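How to Sort and Store Electrical Tape on a Small Workbench

Electrical tape is cheap, so most of us buy it in multicolor packs and throw it in a drawer. A year later the rolls have gone oval, the edges are covered in lint, and the yellow is stuck to the brown. The fix takes one tray, a mat and part of an afternoon.

What you need

A shallow plastic tray with a raised rim
A mat or cloth to cover the bench top
Sharp scissors
Rubbing alcohol and a clean rag
A marker and a few blank labels
Small squares of wax paper, cut a little wider than the rolls

Step 1. Clear the bench and cover it

Take everything off the part of the bench you plan to use. Wipe it down and lay the mat flat. A cloth-type mat is fine, but shake it outside first. Sawdust and pet hair go straight to the sides of a roll and stay there. A plain mat in one color also makes it easier to find a snipped end of tape when you drop one.

Step 2. Collect all the rolls

Check the drawer, the toolbox, the car and the bag you take to other people's houses. Put every roll on the mat before you decide what to keep. My neighbor Gaspard Texier did this in June and found he owned four partly used rolls of black, all started because he couldn't find the last one.

Step 3. Test each roll

Pull off 5 inches and look at the tape. Good tape stretches a little, comes off the roll evenly and leaves nothing on your fingers. Throw the roll away if the tape snaps when you pull it, if it feels gummy, or if the adhesive stays behind on the layer underneath. Don't keep bad rolls for "small jobs." You will end up using them on something that matters.

Step 4. Clean the sides

Put a little rubbing alcohol on the rag and wipe both flat sides of each roll. Don't soak them. Let the rolls stand for a few minutes before they go anywhere near the tray. If the outer layer is dirty, cut it off and start with a clean one.

Step 5. Fold the ends

Trim the loose end square with the scissors, then fold the last quarter inch under to make a tab. Do this every time you finish with a roll. It saves picking at the edge with a fingernail later.

Step 6. Lay the rolls in the tray

Set the rolls down flat with the round faces up. Stored on edge they roll around, and the weight slowly pushes them out of shape. Pack them close enough that they hold each other in place, but leave room to get a finger down beside one so you can lift it out. Keep to a single layer if you can.

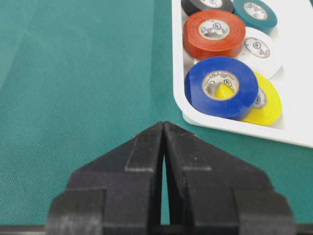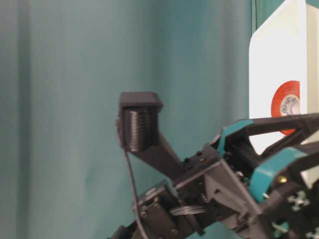 If you have more rolls than floor space in the tray, stack them two high and put a square of wax paper between them. I wouldn't go higher than that. The bottom rolls get forgotten and you're back to buying duplicates.

Step 7. Decide on an order

Any order works as long as you keep to it. I put the colors I use most along the front edge and the others behind. If you use colors to mark cables, write the meanings on a label and stick it to the outside of the tray. Mine says red for the garage, blue for the office and white for anything temporary. These are only for telling my own extension cords apart. For house wiring, follow your local code and use the colors it calls for.

Step 8. Pick a place for it

Keep the tray away from heaters and out of direct sun. Heat softens the adhesive and makes it ooze out at the sides. A shelf under the bench is good. The top of a refrigerator isn't. If the shelf is dusty, lay a piece of cardboard over the rim.

Keeping it up

Look through the tray twice a year. Repeat the pull test on any roll you haven't touched since the last check, and wipe the tray while it's empty. When a color runs low, write it on the shopping list before the roll is finished. Buy single rolls of the colors you use and skip the next multipack, unless you really do get through that much green.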